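Zuson is a small rental shop for party tableware. We spoke with its owner on 30th November, at the end of a busy season.

How it started

"I had 15 goblets and one shelf," she remembers. The gold wire rack came later - she likes it for the curled hooks.

"Plastic goblets should hang with the bowl down. I mix the colors, so guests can find their own."
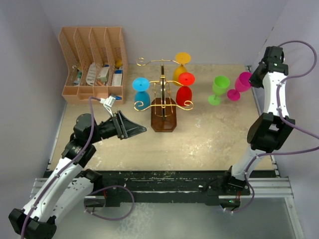
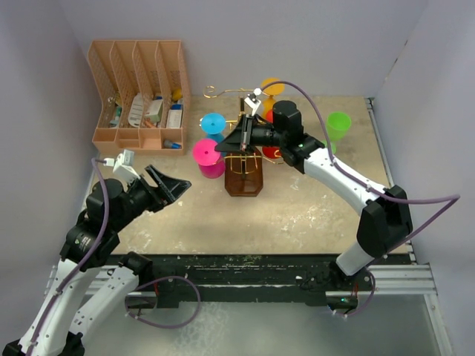 Blue, red and green goblets, with the peach organizer behind.

What comes next

In September she moved to Skondimau. "Now I have 165 goblets, and I still need more hooks."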